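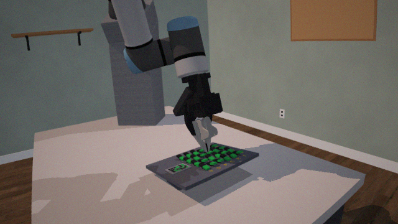 Zileck 2 motion planning package: my review after one winter of use

I work in a small automation company, Padenitz, and we are four people who write the software for arm cells. In October we bought one seat of Zileck 2 to replace our own planning scripts. I have used it almost every working day, so I think I can be fair to it now.

I start with the good part. The planner is fast and it is calm. With our old scripts the arm sometimes took a strange long way around, with the elbow swinging out to the side, and we had to add extra points by hand to stop this. Zileck lets you give a cost to each joint, and after one afternoon of tuning the approaches from above became short and nearly the same each time. For work over a flat board, where the fingers must come down between parts that stand close together, this matters to me more than speed.

The simulator is included in the price. You get a room with walls, a floor, a table and sunlight through a window that you can move. My colleague Ritu Kashyap uses the light a lot, to test whether her detection code still works when hard shadows fall over the table. She found two mistakes in her thresholds this way. The room is pretty, but it loads slowly on a laptop.

My main test was a grid of raised green blocks on a dark board. I ran 370 approaches to it with random starting positions. The planner refused 12 of them, and in every one of these cases the message said only "no valid goal". Was it a collision? A joint limit? You must open the log and search. I wrote to support about this, and Spyros Leka answered me politely the next morning that better messages are planned. I am still waiting for them.

Contact is the weak side. When the finger tips are very close to a surface, the collision check depends on a margin, and the margin is one number for the complete scene. I would like to have one for the gripper and a different one for the table. We solved it with a small script — not beautiful, but it works.

The documentation is correct but thin. The chapter about perception has no sample with a depth camera at all. Guvorum, which we used before, was better in this point and worse in all the others.

Would I buy it again? Yes, for planning. If you need mostly force control, look for another tool, or wait for the next version. I give it 4 out of 5.

Vesela Tomić
May 28, 2022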